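Semo Student Robotics Forum
Board: Course Projects and Competitions
Topic: Manipulation project — demonstration quality and the 2,000 target

labdesk_temano
Posted 17/06/2025

Members of the Temano section are reminded that the class project requires 2,000 accepted demonstrations before training may begin. The current total is 1,836. Sessions in which the operator rushed the grasp have been excluded under the marking rules, and the total above already reflects this.

Before the remaining sessions are recorded, the section would like to settle one question. At present the written procedure says only that the operator should begin "with the fingers open." Some operators start high and well back from the work. Others start with the fingers low over the table and spread wide.
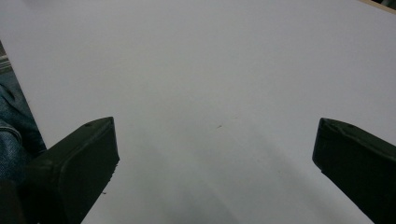
The section proposes that all operators adopt the low start for the remainder of the project. It shortens each demonstration and leaves less idle motion to be trimmed afterward. Comments are requested before the procedure sheet is reissued.

ankrah_team2
Reply

Team 2 does not support the proposal. The competition rules for October allow the judges to choose the starting height. If every remaining demonstration begins low, the policy will have seen very little of the approach from above. The trimming work is tedious, but it is a poor reason to narrow the data.

gripcount
Reply

I would agree with Team 2 in part. The cloth task and the rigid-object task should not be governed by the same rule. With a rigid object, a low start costs very little. With cloth, the operator needs room to see where the fold lies before closing the fingers, and a low start encourages a blind pinch.

labdesk_temano
Reply

The point about cloth is accepted. The section would therefore amend the proposal as follows. The low start would apply to rigid objects only. For cloth, operators would continue to choose their own height, provided that the approach is slow and the jaws are fully open before contact.

The section also asks that both grippers remain over the board during two-handed cloth work, including the one that is not holding anything. Several demonstrations were rejected last term for the idle hand having been dropped below the table and brought back suddenly.

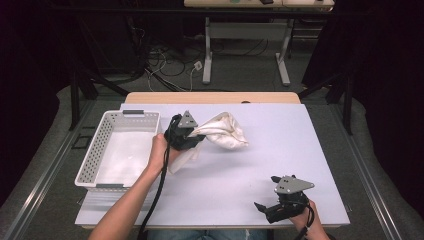

cestex_observer
Reply

Is the idle gripper required to be open as well? The Cestex class next door closes it, on the view that a closed gripper is less likely to catch the cloth by accident. We have had no rejections for this so far, although our task uses a smaller cloth and the comparison may not be a fair one.

ankrah_team2
Reply

Open, in our opinion. A closed gripper has to be opened again before it can assist, and that adds a pause which the policy will copy. We tried both for 20 demonstrations each and kept the open version.

gripcount
Reply

Twenty is a small sample on which to base a rule for the whole section. I have no objection to open jaws, but I would prefer that the sheet say "recommended" and leave the matter there.

labdesk_temano
Reply

"Recommended" will be used. The revised sheet will be posted to this board as version 2. Teams with sessions already booked may record under the existing sheet, and should note this in the log.

ankrah_team2
Reply

Noted. Team 2 maintains its objection on the starting height for rigid objects and asks that it be recorded with the revised sheet.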